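Besuch bei Rakena: Planung und Regelung für zweiarmige Manipulation

Im Juni hat Rakena seine Entwicklungsräume für Fachbesucher geöffnet. Unsere Gruppe bestand aus 14 Personen, überwiegend aus der Steuerungstechnik, dazu einige Integratoren. Der Rundgang begann um 9 Uhr und war in zwei Blöcke geteilt: vormittags Laufzeitumgebung und Bewegungsplanung, nachmittags Wahrnehmung und Werkzeuge.

Den ersten Block leitete Glenys Katene, zuständig für die Laufzeitumgebung Tidard. Tidard trennt drei Ebenen. Die unterste regelt Gelenkmomente in Echtzeit, die mittlere führt kartesische Trajektorien beider Arme auf einer gemeinsamen Zeitbasis, die oberste verarbeitet Greif- und Ablageziele. Zwischen mittlerer und oberster Ebene liegt ein Puffer mit Zeitstempeln. Trifft ein Ziel zu spät ein, wird es verworfen, und der Arm hält seine letzte gültige Pose. Eine Extrapolation hatte man in einer früheren Version vorgesehen und wieder entfernt, da sie bei Kontakt mit nachgiebigen Objekten zu Kraftspitzen führte.

Nachgiebige Objekte waren das eigentliche Thema des Tages. Rawiri Tomoana zeigte an der Zelle den Umgang mit Körben, deren Geometrie sich unter Last verändert. Der Planer arbeitet dort ohne CAD-Modell. Er schätzt aus der Punktwolke den Verlauf des Randes, legt Greifkandidaten darauf und bewertet sie nach Erreichbarkeit und erwarteter Kippbewegung. Der zweite Arm wird während der Annäherung als bewegtes Hindernis geführt und erst nach der Freigabe durch die Zustandsmaschine in die gemeinsame Planung übernommen.

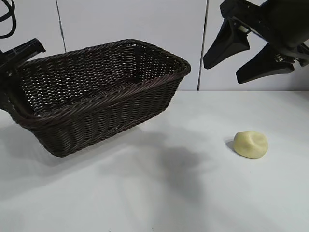

Gekippter Korb am linken Greifer, rechter Greifer über dem Tisch. Rechts auf der Platte ein kleines, blassgelbes Objekt.

Geflochtenes Material ist für die Tiefenmessung ungünstig. Durch die Lücken im Geflecht wird stellenweise der Hintergrund erfasst, und die Rekonstruktion der Innenwand enthält Löcher. Tomoanas Gruppe schließt sie nicht geometrisch. Die Belegungskarte führt stattdessen einen dritten Zustand neben frei und belegt, den der Kollisionstest wie belegt behandelt, die Greifbewertung jedoch ignoriert. Auf die Frage nach der Rechenzeit verwies er auf die Auflösung der Karte, die je nach Abstand zum Greifpunkt variiert. Konkrete Werte nannte er nicht.

Am Nachmittag übernahm Jahangir Miah mit Kustholm, dem hauseigenen Werkzeug zur Auswertung von Läufen. Kustholm zeichnet Sollwerte, Istwerte und Planerentscheidungen synchron auf und erlaubt es, einen Lauf ab einem beliebigen Zeitpunkt mit geänderten Parametern neu zu planen. Nützlich erschien mir die Differenzansicht: Zwei Planungen werden überlagert, und die erste abweichende Entscheidung wird im Suchbaum markiert. Die Bedienoberfläche ist spröde, Filter müssen als Text eingegeben werden.

Offen blieb die Kraftregelung beim Loslassen. Araceli Quezada fragte aus der Gruppe, wie der Übergang von Kontakt zu freier Bewegung erkannt wird, wenn der Korb noch am Finger hängt. Bisher dient dazu eine Schwelle auf das geschätzte Moment, die je Objektklasse gesetzt wird. Eine gelernte Erkennung ist in Arbeit, war aber nicht zu sehen.

Die Schnittstellenbeschreibung zu Tidard soll den Teilnehmern zugeschickt werden. Sie lag bei Redaktionsschluss noch nicht vor.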